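The Viewability Score That Everybody Passes

12/21/21

Somewhere in the past few years, the people who sell online ads stopped arguing about whether anyone saw them. The argument was settled with a percentage. If half of a display ad's pixels sat on a screen for one second, the ad counted as viewable, the invoice went out, and the meeting moved on to catering.

I have sat through a lot of those meetings. The newest version of the slide says "attention," and the vendors have changed their logos to match. Trundura, which used to sell a viewability tag, now sells an attention score. So does Mutley, a smaller outfit that got its start measuring scroll depth for recipe sites. Both will tell you that the old number was a low bar. Both were happy to charge for the old number until the new one was ready.

The pitch goes like this. A viewable ad is only an ad that could be seen. An attention score claims to say whether it was. It does this with a model that takes in how long the ad was on screen, how fast the page was moving, how much other junk surrounded it and whether the sound was on. Out comes a figure, and the buyer is invited to pay more for high figures and less for low ones.

Fine, as far as it goes. Trouble starts when you ask where the model came from. Trundura's sales deck says its score was trained on an eye-tracking panel of 729 people. The deck doesn't say how they were recruited, what they were reading, or how many were on phones. When I asked, I was sent the same deck with a different cover. Mutley says its panel is proprietary, a word that has covered a great deal in this business.

Eye tracking is a decent tool for finding out where eyes point. It says less about what a person takes in, and much less about what that person buys. Anyone who has stared at an airport departure board for a minute and still missed the gate knows the difference. Yet the score gets dropped into campaign reports right beside sales, as if one led straight to the other.

Papadakis, a kitchenware retailer with a modest online budget, ran the kind of test more advertisers should run. It split its display spending into two halves, bought one on viewability and one on a high attention score, and left both alone through January. The attention half cost more per thousand impressions. Its report was gorgeous. Sales from the two halves came out close enough that the company's own analysts wouldn't call a winner.

One retailer and one month don't prove much, and January is a strange time to sell saucepans. The vendor's answer was that the test was too small and the creative was weak. Maybe so. But when a campaign does well on the score and well on sales, you rarely hear that the sample was too small. It becomes a case study.

There is also the question of what publishers do once they know what is being graded. Under viewability, they learned to glue ads to the bottom of the screen, where they stayed in view while readers hunted for the close button. An attention score that rewards time on screen rewards the same trick. Mutley says it subtracts points for "forced exposure." It won't say how many.
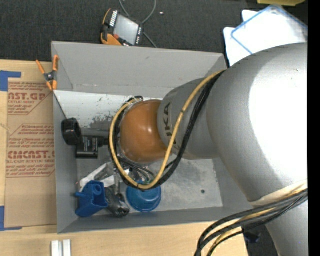 A robot arm over an open gray bin.

Skollent, a media agency that buys for manufacturers and other business clients, has taken a different line. It asks vendors to score the same 400 placements and compares the answers before it will pay for either product. On its last round, the two vendors disagreed on which sites belonged in the top group often enough that the agency dropped the metric from its contracts. It still looks at the scores. It just doesn't put money on them.

That seems about right for now. If you are being sold one of these numbers, ask for the panel details in writing. Ask what happens to the score when an ad is sticky. Ask for a holdout group that sees no ads, and ask who pays for it. A vendor that believes in its product should be willing to have part of its fee depend on the result. I put that idea to both companies. Trundura said it would be open to a conversation next year, and Mutley sent a link to its webinar.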